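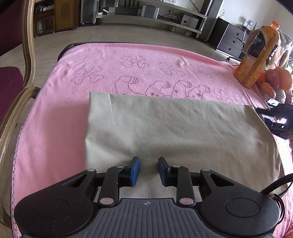

## Chapter 7: Trick-Taking Games with a Fixed Trump

In the games covered so far, the value of a hand could be worked out from the cards alone. Trick-taking games add a second element: the order of play. A card that wins when led first may lose when led last, and the player must judge both its rank and its timing.

This chapter uses Trevdale, a partnership game for four players, as its main model. Each player receives 13 cards from a standard pack. The trump suit is set before the deal and stays the same for the whole session, so bidding depends on length in that suit and on little else.

### 7.1 Terms

**Lead** — the first card played to a trick.

**Void** — the absence of a suit from a hand.

**Ruff** — a trump played to a trick led in another suit.

A player who can follow suit must do so. A player who is void may ruff or discard freely. In the Shehu variant, a void player holding any trump must ruff, and Section 7.4 shows how this changes the defence.

Scoring is treated last. The reader should first play through the sample deals in Section 7.2 with all hands face up.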